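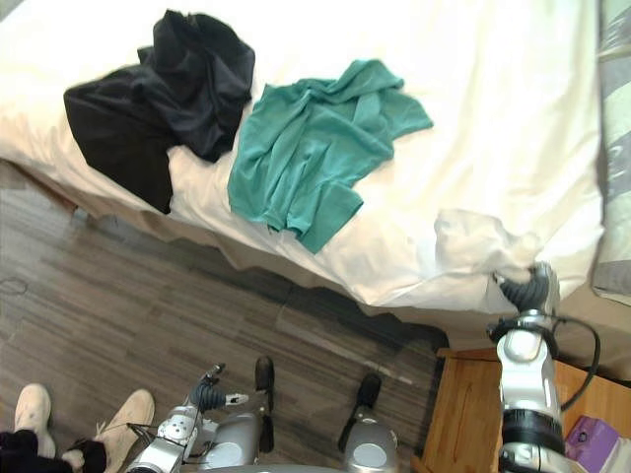
Vol. 4, No. 2

WORKSHOP AND HOUSEHOLD NOTES
Keeping comics and graphic novels at home
Compiled by Johanna Haslinger

Store single issues upright, spine to the side, in a short box. A stack lying flat puts its weight on the bottom copies and sets a roll in the spine. If a box is only half full, fill the gap with a block of acid-free board so the books cannot lean.

Polypropylene bags should be replaced when they cloud or ripple. Polyester sleeves last much longer but have sharp corners; slide the book and backing board in together. Fold the flap over the back and tape it to the bag, never across the opening. Loose tape catches covers.

Keep boxes off concrete floors. Two lengths of scrap lumber under each box are enough. Attics are too hot in summer and most basements too damp. An interior closet shelf works well. Aim for a relative humidity between 40 and 50 percent and check it with a cheap hygrometer placed inside the closet with the door shut.

Thick hardcover collections need different treatment. My largest runs to 698 pages, and the text block had begun to pull away from the case after a few years on an open shelf. Support such books on both sides. Do not pull them out by the top of the spine; push the neighbors back and grip the book at the middle.

Musty smell: stand the book slightly fanned in a lidded bin with an open dish of baking soda beside it. Leave the lid on for several days. Powder must not touch the paper.

Price stickers: warm gently with a hair dryer on low, then lift with a plastic scraper held nearly flat. Do not try this on uncoated covers.

Géza Vincze writes that he numbers his boxes and keeps one printed index, 216 titles at last revision, taped inside the closet door. Pencil is best for changes.

Next issue: repairing slipcases.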